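Tie It Tight! The Secret Science of Shoelaces

Grab a shoe. Any shoe with laces will do, and it's even better if you have one next to you while you read. 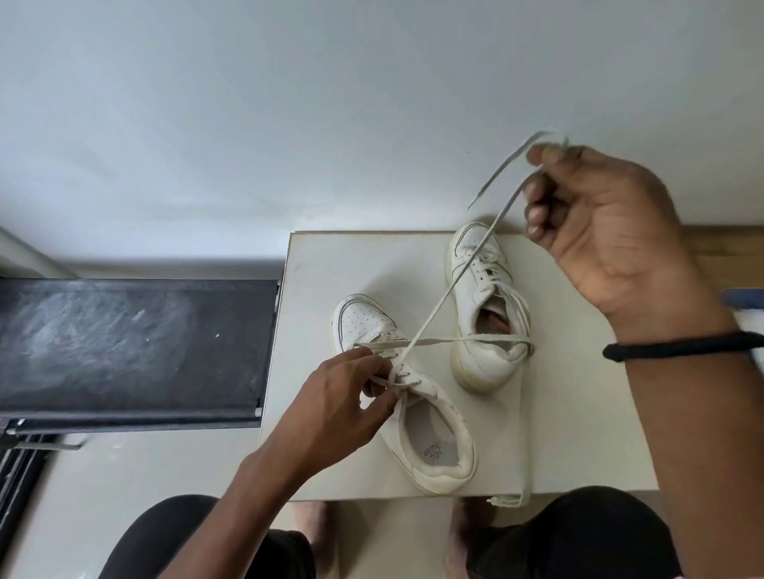 Shoelaces are one of those things we use every day and almost never think about. You pull, you loop, you run outside. But there is a lot going on in that little bow! There are tiny forces pushing and pulling, a knot that sailors know very well, and a small plastic tube with a very funny name.

What is a lace made of?

Long ago, people tied their shoes with strips of leather or with string twisted from plants. Most laces today are woven from cotton or polyester threads. If you look at one through a magnifying glass, you'll see the threads crossing over and under each other, like a very skinny basket. That makes the lace strong, and it also makes it a bit bumpy. Remember the bumps, they matter later.

Some laces are flat and some are round. Sneakers often have flat ones. Hiking boots often have round ones.

The bit with the funny name

The hard tip at the end of a lace is called an aglet (say AG-lit). It keeps the threads from coming apart and makes the lace skinny and stiff enough to poke through the holes. The holes have a name too. They are eyelets, which means "little eyes."

If an aglet falls off, the end turns into a fluffy mess. You can fix it! Twist the end tightly and wrap a small piece of clear tape around it two or three times, then snip off the extra. Ask a grown-up to help with the scissors.

Why does a knot hold?

The answer is friction. Friction is what happens when two things rub against each other and don't want to slide. Rub your palms together hard. Feel them getting warm? There it is.

In a knot, the lace presses against itself in lots of places. All those bumpy threads grip each other. The tighter you pull, the harder they press, and the harder they press, the more friction you get. A very smooth, slippery lace has less grip, so it comes undone more easily.

So why does my bow come undone?

Scientists have looked into this one. When you walk or run, your foot hits the ground and the knot gets a little shake, which loosens it. At the same time your leg is swinging, so the loops and the loose ends whip back and forth and tug on the knot. Shake, tug, shake, tug - and then all at once it lets go.

Your shoes get a lot of shakes, too. Weidong Shao teaches the after-school science club in Drutov, and one November afternoon the club tested bows by walking laps of the gym. One bow lasted 153 steps. Another made it to 187. Then they tied a better knot and it was still holding at 300, when it was time to go home!

What was the better knot?

Get your shoe. Most people start with a simple crossing knot and then make a bow on top. If the bow goes the opposite way from the first knot, you get a square knot with loops. Sailors call it a reef knot, and it holds well. If both go the same way, you get a granny knot, and that one slips.

Here's how to check. Tie your shoe and look at the bow. Does it lie across the shoe, pointing left and right? Great, you probably have a square knot. Does it twist around and point toward your toes and your ankle? That's probably a granny. To fix it, make the first crossing the other way (if you usually put the left lace over the right, try right over left) and do the bow just like always.

It will feel very strange for a few days. Keep going!

Starting with an empty shoe

If you're still learning, take the shoe off. Put it on a table or on a tray in your lap, where you can see what both hands are doing. Jianhua Tian, who is seven, learned with one red lace and one blue lace knotted together at the bottom, so she could always tell which was which.

Loosen the laces from the top down before you put the shoe back on. When your foot is in, tug each crossing snug, beginning near the toes. Your shoe should feel like a handshake - firm, but no squeezing.

Try it yourself

Tie one shoe with a square knot and the other with a granny knot. Walk around inside, somewhere with no stairs, and stop as soon as one comes loose so you don't trip. Which one went first? Write down your steps and try again with different laces.

Words to know

Aglet: the hard tip of a shoelace
Eyelet: a hole the lace goes through
Friction: the rubbing force that slows things down or stops them from sliding
Tongue: the flap under the laces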